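Keep the plain glasses

When we closed up my aunt's place in Jandville last March, the good crystal went in an hour. Cousins had been waiting on it for years. What was left at the end of the day was a cardboard box of plain tumblers, and I was the only one who asked for it. I have used those tumblers every day since, and I want to make a case for them.

A drinking glass has a small job. It holds water, you drink from it, you wash it, you put it back. Somewhere along the line we decided this wasn't enough. The last time I went into Chaudhry, the kitchen store near my office, I looked for something clear with straight sides. I found stemless wine glasses, glasses with bubbles blown into the base, glasses tinted the color of weak tea, and a double-walled set of 6 at a price I won't repeat. The plain ones were on the bottom shelf, behind the jam jars with handles.

I have nothing against a handsome glass. My friend Clotilde Mallet owns 11 that don't match and she sets a lovely table. My complaint is with glasses that make the pouring and the washing harder. A narrow neck won't take a sponge. A heavy base tips the dish rack. Colored glass hides what's in it, and I like to see whether the water is clear and how far up it has come.

Pouring is where you learn the most about a glass.

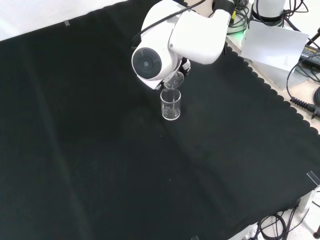 One clear glass tilted over another on black cloth.

Clear glass on black is a good way to look at shape, too. The rim is a thin oval, the base catches the light, and the cloth shows through the walls. I would buy that glass. It has nothing on it to get tired of.

People tell me plain glasses are boring and that they break. The first I'll grant. As for the second, everything made of glass breaks, and a plain one is easy to replace. Imtiaz Paul, who ran a lunch counter for 20 years, bought the same tumbler the whole time. When one went he took another out of the carton in back. He never had to throw out a set over one missing piece, as my sister did with her Nukura goblets.

So if you are clearing out a cupboard this spring, look twice before the tumblers go in the donation box. Keep the ones you can get your hand into – those are the ones you'll reach for when you're thirsty at two in the morning. The goblets can go to the cousins.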